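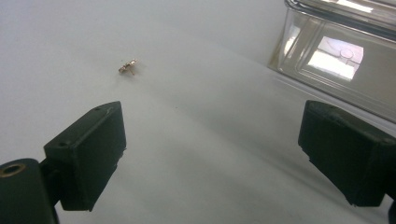
# Jilero hand gripper, tried at the Trokcombe open day

Aug 17, 2025

I repair and sell small jewellery, and for two years I have been looking for something to help with sorting. When a customer brings me a box from her grandmother, there can be 200 small pieces in it, and the sorting takes a whole evening. So when I heard that the Trokcombe workshop would open its doors and let visitors try the Jilero hand gripper, I took the train.

I should say first what the tool is for, as I had misunderstood it myself. You hold it in your hand and do the job with its two fingers, and a camera on the tool records what you do. Later the recordings are used to teach a robot arm the same job. It is a teaching tool, and if you only want to pick up small things, tweezers are cheaper.

**The visit**

There were 11 of us in my group. Lleucu Samuel led the demonstration and she was very patient. She spoke slowly, which I was thankful for, and she repeated the questions so that the people at the back could hear. Her colleague Yhon Urrego looked after the computer and showed us each recording after it was made.

We had three tables to try. The first had wooden blocks, the second had folded cloths, and the third had earrings to be put in a clear plastic container. Most people wanted the cloths. I went directly to the earrings and I stayed there until Lleucu asked me, kindly, to let somebody else have a turn.

**How it is in the hand**

The tool is heavier than I expected. Jilero gives the weight as 814 grams in the leaflet, and after a quarter of an hour I felt it in my wrist. The handle is well shaped, but it was made for a bigger hand than mine. I could close the fingers fully only by moving my grip forward, and then my thumb was no longer on the button that starts and stops the recording.

The fingers are dark green and quite blocky, with flat faces. For the blocks they are very good. For an earring with a thin post they are large, and you must think before you go down to the table. If you come from straight above, you hide the piece from yourself with your own hand. I did better when I tilted the tool a little and took the earring by its head. By the post I could not take it at all, it turned away each time.

My first five attempts failed. On the sixth I lifted the earring and dropped it next to the container. On the seventh it went in, and I was so pleased that I forgot to stop the recording. Yhon told me that these forgotten endings are easy to cut.

**What I liked**

- The movement of the fingers is smooth and has no play in it.
- The recording starts at once when you press the button. I had expected to wait.
- You can see your recording straight away, and you learn a lot from this. I saw that I was always closing the fingers too early.
- The table surface was pale and plain, so a small gold piece was easy to find again after I had pushed it.

**What I liked less**

- The weight, as I wrote.
- There is only one size of handle. I asked if a smaller one will come, and the answer was "perhaps in February".
- The fingers that we used are not made for jewellery. A firm called Bunnag sells narrow ones which fit on the same mount, but they were not on show, so I cannot say if they are better.
- The leaflet is written for people who know robots already. Some of the words I had to look up in the evening.

**Did the robot learn it?**

At the end we went to the next room, where an arm did the earring job by itself. Lleucu said it had been taught with 1,114 recordings, all made by people with the same hand tool. It was slow. It went down, waited, moved a very small distance to the side and closed. In the time that we watched, it put four earrings in the container and missed two. After a miss it went up and tried again without any help, and this impressed me more than the ones it got right.

A man beside me asked if it could tell gold from plated metal. It cannot, and it is not made for that. For my own work this is the bigger half of the job, so I would still be sitting at my table in the evening.

**Compared with the Trunby**

Last year I tried the Trunby, which is the other hand tool I know. It is lighter and my wrist prefers it, but its fingers have some play when they are nearly closed, and with small pieces you notice this every time. For cloth or kitchen things I would choose the Trunby. For small, hard objects I would choose the Jilero, and I would ask about the narrow fingers before paying.

**Would I buy it?**

For a shop of one person, no. The price is for laboratories and schools, and I would need an arm also. If you teach a class or run a bigger workshop, I think it is a solid tool and I would give it four stars out of five. The missing star is for the handle.

The open day itself was free, with good coffee. The way from the station is uphill and badly signed, so wear flat shoes and leave yourself some extra time.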